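Setting Up the Fekura Label Printer – Part 4: Loading the Roll and First Print

I put this printer in at our shop in Somdale back in December, and I made every mistake going, so you get my notes along with the steps.

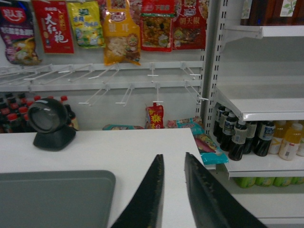

White checkout counter with the gray inset, shelving beyond.

Before you start, find a flat spot within reach of the power cord. Mine sits well back so bags don't knock it.

1. Switch the printer off and lift the lid by both side tabs.

2. Drop in the roll with the labels facing up. A full one holds 800 labels, so it's heavier than you'd think!

3. Slide the guides in until they just touch the paper. I squeezed mine too hard the first time and got a jam on label 11.

4. Pull a couple of inches past the front slot, close the lid and press until both sides click.

5. Switch on and hold the feed button for 4 seconds. You should get a test label with the shop name on it (ours said "Umis" until I changed it – see Part 5).

Note: If the print looks faint, go to Settings, then Darkness, and set it to 50. I wouldn't go higher with the thin labels.

Caution: Keep your fingers off the print head right after a long run. It gets hot.

Caution: Don't tug a stuck label out through the front. Open the lid and peel it back slowly.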